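Oltitow hand-held demonstration kit: frequently asked questions

Who are these answers for?

Anyone recording demonstrations for the Nalham task set, whether on the hand-held grippers or over the remote link. Questions about training runs go to the Dronent pages.

Should I record by hand or by remote control?

By hand for anything with soft or loose parts. The operator feels the contact through the grip and corrects early. Remote control is kept for tasks where the arm's reach matters, as the recorded path is then one the arm has already followed.

Do I need both grippers for every task?

No. Single-gripper tasks are marked in the task list. If a task is marked for two, both must be held from start to finish, even when one has little to do.

How long should a demonstration be?

Most fall between 8 and 41 seconds. Longer recordings are accepted, but split the task if there is a natural stopping point.

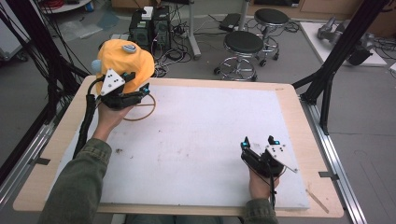

Soft items are where most new operators lose recordings. A rigid block stays where the fingers leave it; fabric shifts under its own weight, and a band changes shape when pushed. With the cap and rubber band on the white board, one gripper can be kept against the cap while the other stays clear with its fingers raised. Keep the dotted plates unobstructed during this — a sleeve across the pattern is enough to break tracking.

What happens if tracking drops out?

Gaps of up to 3 frames are filled by the Bugti software. Anything longer is flagged and the recording is set aside. Do not try to repair it by slowing down halfway through.

Where should the cables go?

Back along the forearm, with enough slack to turn the wrist fully. Check both sides before you start.

Can I keep a demonstration that contains a mistake?

Yes, if you recovered within the same recording. Tag it "recovery". A dropped item that leaves the work area ends the attempt.

How many operators can share a task?

At least 2, where staffing allows. Hand paths differ a good deal between people, and the set is weaker without that spread.

Who approves new tasks?

Wekesa Nyanda. Send the start state, the end state and a list of items. The next review is in June.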